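Tabletops, Boxes and Markers: The Womgate Work Surfaces

The Womgate rooms were fitted out in January, and this page covers the bench we get asked about most. It has a beige, stone-patterned top with plain walls on three sides and the near side left open. Small things get sorted, boxed and labeled on it. The notes with each picture are short and are mainly for people planning a bench of their own.

The walls are plain and light in color. We looked at a colored panel from Mohmand and decided against it, as small white items and dark items both had to be easy to find at a glance. The panel would also have cost more to replace after a knock.
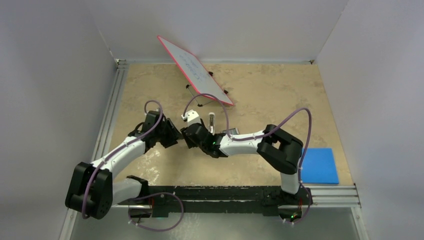 The top was picked from a set of three samples. The other two were a flat white, which showed every mark, and a dark gray that made the whole corner feel dim. The beige has enough pattern in it to hide light scuffs between cleanings. Wipe it with a damp cloth and a little dish soap. Scouring powder will dull it.

Leave the back of the bench clear if you can. Things pushed up against the wall tend to stay there for weeks, and crumbs and paper dust collect along the bottom edge. A soft brush gets most of it out.

Small boxes are the main thing we keep here. They hold clips, spare caps, labels and other bits that would otherwise end up in a drawer. Card boxes are cheap and light, and a color on the trim makes it easier to tell one kind from another. We write the contents on the lid and on one end, so the box can be read when it is stacked and when it is sitting alone.
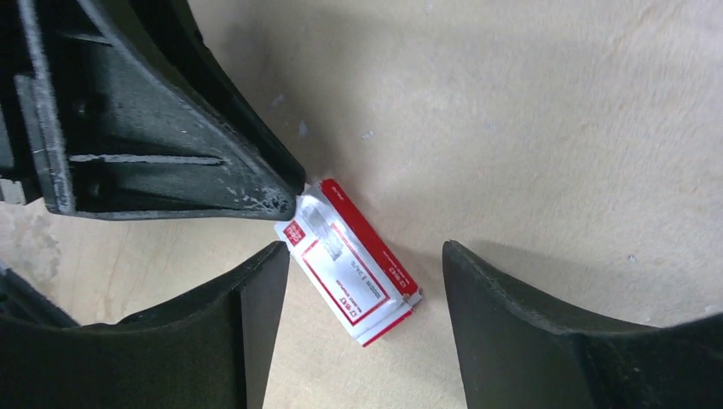

Card does wear out at the corners. When a corner opens up, we tape it once from the inside. If it opens again the box goes into the recycling and the contents move to a new one. Boxes from the Iltell stockroom come flat in packs of 32 and take a minute each to fold. Stock number 891 is the small size.

Markers are kept apart from the boxes. Store them flat with the caps pushed on until they click. For card we use a medium tip, and for tape a fine one. Test a marker on scrap paper before writing on anything you want to keep, and let the ink dry before stacking.
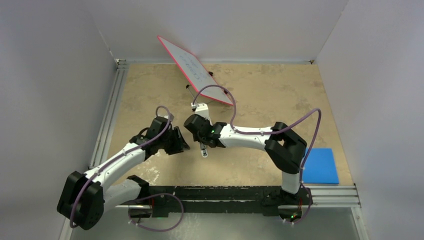 A sheet of scrap card under the work will save a lot of cleaning if you write near the edges of a label. Ink that does get on the surface should be wiped off the same day. Older marks may need a little rubbing alcohol on a cotton pad, followed by plain water.

The next gallery in this set covers the Balach shelving, with measurements for both depths. Shelf labels and the blank stock list are on the downloads page.

Page updated 13 June 2019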